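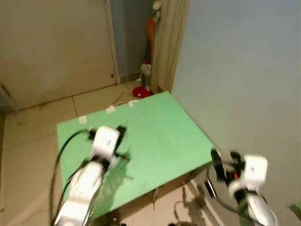
Hellgrüne Platte mit weißen Klebestreifen an der hinteren Kante

Werkstattbuch Karikatur und Druck, Standort Odow
Eintrag vom 01.08.2026

Betreff: Andruck der Wahlkampfblätter für die Joston-Mappe, zweiter Durchgang. Ferner Stand der Leserzuschriften zum Motiv »Wasserwerk«.

Der Andruck erfolgte auf Aguiar 200 g, naturweiß, bei unveränderter Farbeinstellung. Schwarz steht gut. Das Rot der Krawatte auf Blatt vier ist nach wie vor zu warm und läuft in den Schraffuren der Schulterpartie zu. Die Strichstärke der Vorlage ist dort feiner als auf den übrigen Blättern, was beim Scan offenbar verloren ging. In Vurix war die automatische Kantenglättung aktiv. Sie ist für Federzeichnungen grundsätzlich auszuschalten; der Hinweis steht bereits im Eintrag vom März und wurde nicht befolgt. Blatt vier ist neu zu scannen, die alte Datei bleibt zum Vergleich im Ordner »verworfen«.

Blatt sieben (Koalitionsverhandlung als Kaffeefahrt): Die Beschriftung des Busses ist in der verkleinerten Fassung unleserlich. Zwei Möglichkeiten wurden geprüft. Eine Neusetzung der Schrift in Druckbuchstaben ist technisch einfach, verändert jedoch den Charakter des Blattes. Die Verkleinerung auf 40 Prozent aufzugeben und das Motiv doppelseitig zu bringen, kostet eine weitere Seite. Vorläufig wird die doppelseitige Fassung vorgezogen. Zustimmung der Redaktion Joston liegt noch nicht vor.

Zum Motiv »Wasserwerk« (Finanzressort als undichter Hydrant): Nach der Veröffentlichung im sozialen Netz gingen bis zu 30 Zuschriften am Tag ein, überwiegend ablehnend. Die Durchsicht ergibt kein einheitliches Bild. Ein Teil der Einsender hält die Darstellung für eine persönliche Herabsetzung, ein anderer Teil beanstandet umgekehrt, das Blatt schone das Kabinett. Mehrere Zuschriften beziehen sich auf eine Fassung ohne Bildunterschrift, die von dritter Seite beschnitten und weiterverbreitet wurde. In dieser Fassung fehlt auch die Signatur. Wer den Beschnitt vorgenommen hat, ist nicht festzustellen.

Festlegung für künftige Blätter: Die Signatur wird in die Zeichnung hineingenommen und steht nicht mehr am unteren Blattrand. Die Bildunterschrift wird für die Netzfassung fest mit dem Bild verbunden. Für die Druckfassung bleibt sie gesetzt wie bisher, Abstand zum Bildrand 2 mm. Der Vorschlag, Netzfassungen zusätzlich mit einem Wasserzeichen über der Bildmitte zu versehen, wird nicht weiterverfolgt. Probeweise auf das Hydrantenmotiv gelegt, zerstört es die Gesichtszüge vollständig.

Die Frage, ob »Wasserwerk« in der Mappe verbleibt, wurde an die Redaktion gegeben. Aus Sicht der Werkstatt spricht drucktechnisch nichts dagegen. Das Blatt hat im ersten Durchgang die sauberste Schwarzfläche der gesamten Folge ergeben.

Offene Punkte:
Blatt vier neu scannen, Kantenglättung aus, danach Rot mit kleinem Blauanteil brechen und erneut andrucken.
Blatt sieben doppelseitig einrichten. Falz darf nicht durch den Kopf des Busfahrers gehen.
Titelblatt: Die Zeile »Politische Zeichnungen« steht optisch zu hoch, eine halbe Zeile tiefer setzen.
Bestand Aguiar naturweiß prüfen. Die angebrochene Packung hat an den Ecken Feuchtigkeit gezogen und eignet sich nur noch für Einrichtebogen.
Zuschriften nach Eingang ablegen, anonyme getrennt. Beantwortet wird ausschließlich durch die Redaktion.

Nachtrag: Das Rot mit Blauanteil wurde noch von Hand auf einem Restbogen aufgerakelt. Im Tageslicht brauchbar, unter der Werkstattlampe deutlich ins Violette gehend. Anteil halbieren. Restbogen liegt im Fach zu Blatt vier.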